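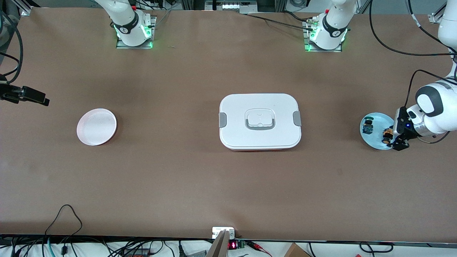 Wednesday, 9:40 a.m. Lunch table, second layout

Much happier with this one! Pink plate on the left with nothing on it, box in the middle with the lid on, blue plate on the right with the two small pieces. Last week I had both plates on the same side and kept knocking sleeves against the box every time I reached over. With the box between them there's a natural place to stop, and the brown top is calm enough that the pale plates really stand out against it. Mitra walked in, looked at it for two seconds and said "oh, that's a lunch table," so I'm keeping it.

The box is the one Folke brought back from Pranenville in October. I've grown very fond of it. The lid has a slight dome and a square-ish grip in the middle with a gray band around it, plus one gray clip on each short end. Closed, all you get of the lower half from above is a thin strip of red along the edge. I like that a lot, it's like a coat lining.

Clips

Spent most of the morning on these. Opened and closed the lid 100 times, left clip first for the first half, right clip first for the second. No cracks, no whitening at the hinges. The right clip is stiffer than the left and stayed that way all through. My thumb got sore before the plastic did.

Ronja closes it differently from me: she presses down on the grip with her palm, then does both clips at once with her fingers. Much quicker, and the lid sits evenly. I had been doing one clip, then chasing the other side as it lifted. Switched to her way for the last ten or so and won't go back.

Filled to the line, the box takes 644 g of water on the small scale. Turned it on its side over the sink with both clips shut: a few drops at one corner after 6 minutes. With only one clip shut it leaked right away (of course it did, but now it's written down). For sandwiches, cut fruit and dry things I'd trust it completely. Soup, no.

Plates

Both are round, and the pink one is shallow with a little raised rim. The rim is doing more than I gave it credit for. Small things that get nudged across the plate come up against it and stay on. Tried the flat Stordale saucer for comparison after coffee and chased a bottle cap across the floor twice.

Color is the other good news. I'd worried that pink and light blue would be too close in tone, but from across the room I can tell which is which straight away, even with the ceiling light off. Ragnvald still wants to try the dark green pair from Mavmont. Fine by me, after we've finished with these.

The two pieces on the blue plate are staying for now. One is dark with blue and yellow on it, the other is the little orange and yellow one with the dark top. Good pair to start with: different shape, different color, easy to talk about without numbering them. They should sit well apart on the plate so you can get fingers around either one.

1:15 p.m.

Washed everything by hand, lukewarm water. Water collects in the band around the lid grip and you have to shake it out or run a corner of the towel through. Same under the clips. Left the lid upside down on the rack for ten minutes and it was still damp in the groove, so give it longer.

To do

- Repeat the side test with the seal taken out, rinsed and put back
- Ask Folke if the shop had a second box, same size
- Try three pieces on the blue plate, see if it gets crowded
- Vidar: please don't eat out of the box, it's on the shelf marked Nair for a reason
- Felt pads for the table legs, the front left one scrapes

Back to this tomorrow after the delivery, starting with the seal.

Filed under: Bench Notes, Tableware, Lids and Clips

Contact the workshop | © Stordale Workshop Notes | Back to top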